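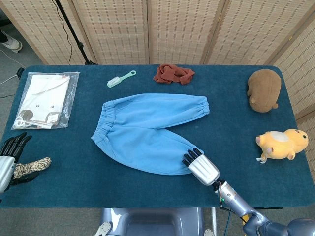
Last changed in October, at 4:12 pm (minor edit: spelling of Kitarico)

Fleece pants are loose trousers made from a napped knit fabric, worn mainly indoors, for sleeping or as a warm layer under a shell. Most pairs are polyester. They are sold for babies, children and adults, and in Australia are often grouped with trackies, although trackies are usually cotton or a cotton blend with only the inner face brushed.

Construction

The simplest pattern uses two pieces, one for each leg, joined by a seam that runs through the crotch from the front waist to the back. The waistband is a folded casing with elastic threaded through it or stitched directly to the cloth. Legs may be left open with a plain hem or gathered into an elastic cuff, as on the light blue pair shown. Cuffed legs stay put at the ankle but are harder to lay flat, as the gathered end pulls the fabric above it into creases.

Sheena Sutherland's pattern booklet for the Collimby sewing school gives a waist casing of 3 cm and recommends a ballpoint needle. Pockets are left out of the children's sizes.

Care

Fleece is washed cool, inside out, and dried away from direct heat. High temperatures can mat the pile, and an iron may melt it. Lint and pet hair cling to the surface and are usually taken off with a soft brush worked in one direction. Fabric softener reduces absorbency and is generally avoided.

Folding

Pants are laid flat and smoothed from the waistband towards the cuffs. One leg is brought over the other along the centre seam, the cuffs are matched, and the length is folded in half or in thirds. Thick fleece springs open if folded more tightly than this, and some households roll it instead.

Naming

"Fleece pants" is standard in Australia and Canada. The Kitarico catalogue used "cosy bottoms" for 9 years before dropping the term. Thitima Thammasiri's glossary of children's wear lists both.

See also: Polar fleece; Pyjamas; Track pants; Waistband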